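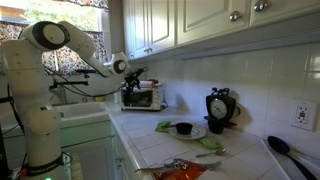 Toaster oven by the window, May 23, 2020

The town of Indthorpe has decided that its delivery people need stickers. I learned this from a four-page notice folded into my water bill, and I have now read it more times than I read my lease.

The rule goes like this. Anyone who carries goods for money inside town limits, on anything with wheels, has to display a numbered permit. Bikes count. So do scooters, vans and, as far as I can tell from page three, wheelbarrows. The permit costs $700 a year for a company and $900 if the company is based somewhere else. There's no rate for one guy and a bicycle, so one guy and a bicycle is a company. Congratulations to him.

I care about this more than I should, mostly on account of Güven Karakaya. Güven runs Polat, which has 11 riders and a phone that he answers himself, usually while chewing. Polat brings me bread, cat litter and once a single lemon that I'm not proud of. He has been doing this for years without a sticker and the bread has always arrived.

Kornar, the big outfit with the green vans, put out a statement supporting the rule within an hour of the vote. You could call that civic spirit. You could also notice that $900 is what Kornar probably spends on van air fresheners, and that the little shops that use Polat would need somebody else to call if Polat went away.

The town clerk, Zsófia Fülöp, was very patient with me on the phone. She explained that the permit law is old, and that the new one only updates it. I asked how old. She went and looked. It dates from 1875 and was written for coal carts, and one section still requires the driver to walk beside the horse when passing a church. That section has not been repealed – I asked twice.

Fusa, the grocery co-op, is in the oddest spot of anybody. Its members deliver to each other for free, except that they get a discount on cheese, and the town lawyer thinks cheese may be payment. There is going to be a hearing about the cheese. I plan to attend, on video, in a good shirt.

The stickers are due in October. Güven says he'll pay for one, put it on his own bike and see what happens with the other ten. I ordered two loaves and tipped him like a man with a guilty conscience and a lemon.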